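Plileden Desk Charging Set: README and data card

Status: usable with care. Please read the part about labels before you quote any number from this set.

What it is

Plileden is a collection of short recordings of one small household job: a phone, a cable and a power strip on a wooden desk. It was put together under the Vulla project. The release has 1221 clips, and the stills that go with them come in the same folder.

I took over this card in September from Emanuel Văduva, who wrote the first one. His version called the set "a complete picture of everyday phone charging." I took that sentence out. It is a picture of one desk. If you charge your phone on the couch arm, on the floor by the bed, or on top of the microwave like I do, you will not find yourself in here.

What's on the desk

The inventory is short, and I have kept it to what I could check against the stills.

Phone: a smartphone, usually face up. Where the screen can be read it says "Galaxy S25+". In the blurred stills it can't be read, and I have left the model field blank for those instead of copying it over from the sharp ones. The old card copied it over.

Power strip: white, with red on its face. Called "outlet", "extension", "multi-plug" and "strip" by different labelers. All four words are still in the files. I merged them in the column called item_clean and left item_raw alone, so you can undo my choice if you disagree with it.

Plug: white, with a red accent. Some labelers counted it as part of the strip. I don't.

Cables: black and white. This is where most of the trouble is, see below.

Desk: wood, brown, somewhat shiny. The shine matters more than you'd think. It can wash out the grain and pull the color toward tan or silver, and two labelers wrote "light wood" and "dark wood" for what the log says is the same piece of furniture.

Wall: off-white. Not labeled.

Sample stills

All four are from the same desk and the same session, and they are not in time order.

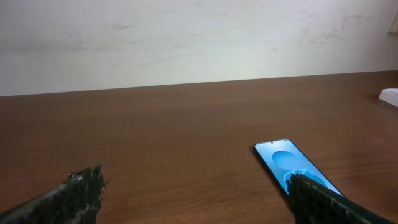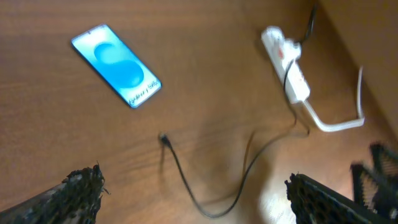
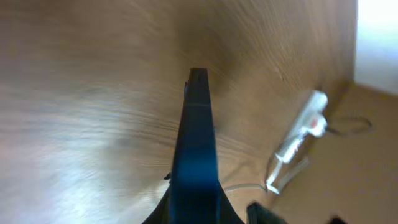
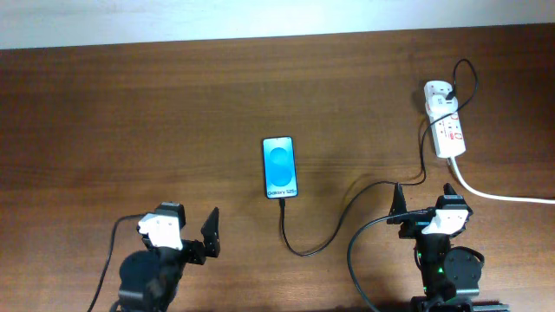 The last still has the readable screen, and a black cable at the bottom edge of the phone. In the second one the phone lies on bare wood and its screen is blurred.

How the labels were made

Each clip got one of three tags: connected, not connected, can't tell. Labelers were told to use "can't tell" freely. They didn't. In the first pass only 10 clips got it, out of 1221, which I find very hard to believe. Veronica Anghel went through the whole release again with stricter rules, and her pass is the one in the main file. The first pass is kept as labels_old.

Her rules:

1. A cable near a phone is not a connected phone. You have to see the end of the cable at the edge of the phone.
2. A lit screen says nothing about charging. Screens light up for all sorts of reasons.
3. If the phone is out of view, the tag is "can't tell", even if the clip before it was clear.
4. Wood and blur alone get "can't tell" and no item tags.

After her pass, 767 clips kept a firm tag one way or the other. The rest moved to "can't tell". Some users have complained that this makes the set smaller. It makes it smaller on paper. The information was never there.

Known problems

"Connected" does not mean "charging". There was no meter on the strip and no log from the phone. The title of this set has the word charging in it and I would have picked something else.

Cable color is unreliable in dim or blurred stills. I would not train or test anything on the cable_color column. I left it in mainly so people stop asking where it went.

The "tidy" score, from 1 to 5, is one person's opinion. The notes for it say "5 = looks nice." I asked what a 3 looks like and was told "less nice." Nearly 70 clips have no tidy score at all, and the file doesn't say why. Treat the column as decoration.

Object positions were written down in words (left, middle, back, near the wall). "Back" means toward the wall in most files and away from the labeler in a few. The ones I caught are flagged in pos_check. I doubt I caught them all.

There is also a claim in the Pascu write-up that this set shows people prefer to keep the strip at the back of the desk. It shows where the strip was on this desk. The set can't speak about people.

What you could use it for

Finding a phone or a power strip on a wood surface with glare. Testing whether your method admits it can't see. Practice in cleaning up messy labels, for which it is very well suited.

What I'd keep it away from

Anything to do with electrical safety. No one checked the strip, its rating, or the plug for that purpose, and no column here stands in for such a check. Please also don't use it to compare phones, as the log lists one.

Files

clips/ : the clips, numbered, with gaps in the numbering where duplicates were pulled
stills/ : stills, same numbers
labels.csv : Veronica's pass
labels_old.csv : first pass, kept for comparison
items.csv : item_raw, item_clean, cable_color, pos_check
notes_allach.txt : the handover notes from Allach, unedited, including the parts I argue with above

Changes

Current: item_clean and pos_check added, model field blanked where unreadable, this card rewritten.
Previous: second label pass added.
First: initial release.

Corrections are welcome if they come with a clip number. I go through them on Wednesday.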